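Chapitre 7
Trier et ranger le petit vrac

Objectifs du chapitre
Reconnaître les principales familles d'objets souples et de petits objets que l'on trouve dans un logement.
Choisir un contenant adapté au tri provisoire, puis au rangement définitif.
Fabriquer et renforcer un bac en papier kraft.
Organiser un poste de tri sur une table.

Mots à connaître : vrac, contenant provisoire, papier kraft, grammage, bouclette, fond rapporté, reprise.

7.1 Le vrac, une catégorie à part

Dans les chapitres précédents, nous avons étudié le rangement du linge plié, de la vaisselle et des papiers. Ces objets ont en commun une forme régulière. On peut les empiler, les aligner ou les classer, et leur place se calcule à partir de leurs dimensions. Le vrac domestique ne se prête pas à ce calcul. On appelle ainsi l'ensemble des objets de petite taille, de formes et de matières différentes, qui se retrouvent ensemble sans avoir été rangés ensemble : une peluche, une serviette de toilette, une ficelle, un cordon, une balle, un gant isolé.

Le vrac se forme dans les lieux de passage. L'entrée, le dessus d'un meuble bas, le fond d'un placard et le coin de jeu des enfants en sont les points habituels. Il augmente aussi lors d'un déménagement, quand les derniers objets d'une pièce sont mis dans le premier carton disponible. Dans le cours qu'elle donnait aux employés de maison du centre de Lellcombe, Lucienne Bouvier parlait du « carton de la fin », celui qu'on n'étiquette pas et qu'on ouvre en dernier.

Trier ce vrac demande deux opérations distinctes. La première consiste à rassembler les objets dans un contenant provisoire, où ils restent visibles et accessibles. La seconde consiste à les répartir, un par un, vers leur place définitive. Les élèves débutants cherchent souvent à faire les deux en même temps et se déplacent à chaque objet, ce qui allonge beaucoup le travail.

7.2 Le contenant provisoire

Un bon contenant provisoire est large, peu profond et ouvert. S'il est trop haut, les objets se superposent et ceux du dessous sont oubliés. S'il est trop petit, il déborde et le tri est à recommencer. Les bacs rigides du commerce, comme le modèle Bidero utilisé dans nos ateliers, conviennent bien, mais ils prennent de la place quand ils sont vides. Le papier kraft offre une solution légère et peu coûteuse. Il se froisse, se replie sur lui-même et garde assez bien la forme qu'on lui donne.

Le papier seul présente deux faiblesses. Le bord s'affaisse lorsqu'on y prend appui, et le fond se déforme sous le poids des objets. On corrige la première avec des bandes de ruban adhésif posées de place en place sur le bord, la seconde avec un morceau de carton posé à plat à l'intérieur. Les parois peuvent rester irrégulières sans que l'usage en souffre.

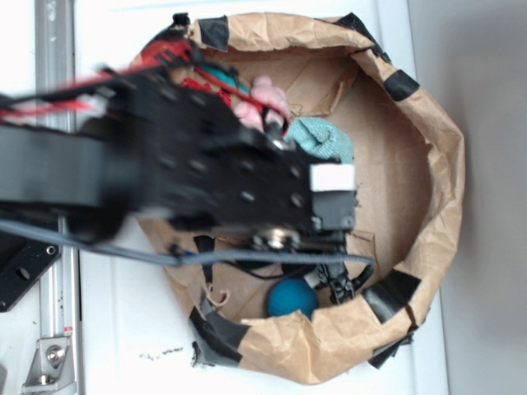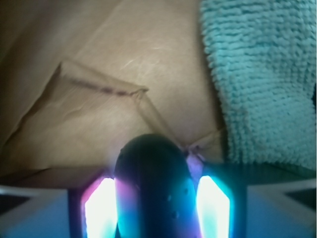 Papier kraft et tissu éponge au poste de tri.

Pour fabriquer un bac de ce type, on procède dans l'ordre suivant.

Découper une grande feuille de kraft, ou ouvrir un sac en papier solide le long de sa couture.
Froisser la feuille entièrement, puis la défroisser à la main. Répéter l'opération deux fois.
Relever les côtés autour d'un objet rond, par exemple une bassine retournée.
Replier le haut vers l'extérieur pour doubler l'épaisseur du bord.
Poser les bandes d'adhésif à cheval sur le bord, à intervalles à peu près réguliers.
Découper le carton du fond et le glisser en place.

Un carton d'emballage déjà plié peut servir de fond, à condition que ses plis ne se relèvent pas. S'ils se relèvent, on le retourne – ou on le laisse une nuit sous une pile de livres.

7.3 Les matières et leur comportement

Les objets souples ne se saisissent pas tous de la même façon. La peluche se comprime et reprend son volume. Le tissu éponge, formé de bouclettes, accroche les petits objets voisins : quand on soulève une serviette, on entraîne parfois un cordon ou une ficelle. Il faut donc la prendre par un coin, la secouer légèrement au-dessus du bac, puis la plier aussitôt.

La microfibre retient davantage les poussières et les fibres de papier. On évite de la laisser longtemps contre un kraft qui peluche. Les cordons et les chaînettes doivent être démêlés avant d'être rangés, et jamais tirés par une seule extrémité. Les balles roulent ; on les sort en premier ou on les cale contre un textile.

Dans son Manuel de la maison, paru chez Turunen, Kolbrún Briem propose de classer le vrac selon la reprise, c'est-à-dire le geste nécessaire pour ressortir l'objet. Elle distingue ce qui se prend à pleine main, ce qui se pince entre deux doigts et ce qui doit être déroulé. Ce classement sera repris dans l'exercice 3, avec la fiche Lastenov fournie en annexe.

7.4 Le poste de tri

Le tri se fait sur une table dégagée, à hauteur de hanche. Un plateau clair facilite le repérage des petits objets sombres. Le bac est placé devant soi, les contenants de destination à gauche et à droite, à portée de bras. On prévoit un contenant par pièce du logement, un autre pour le linge à laver et un dernier pour ce qui doit être réparé ou jeté.

On commence par les textiles, qui occupent le plus de volume et cachent le reste. Viennent ensuite les jouets, puis les objets longs et souples. Les plus petites pièces se ramassent à la fin, quand le fond est visible. Un objet dont on ne connaît pas la place est mis de côté sans hésiter plus de quelques secondes. On y revient une fois le bac vidé, avec les occupants du logement si nécessaire.

Activité préparatoire

Apportez une feuille de kraft et un carton d'emballage. Par groupes de deux, fabriquez un bac, placez-y des textiles et de petits objets pour un poids total de 500 grammes, puis déplacez-le d'une table à l'autre en le soutenant par le dessous. Notez l'état du bord et celui du fond. Recommencez sans le carton et comparez vos observations avec celles du groupe voisin avant de passer à la section 7.5.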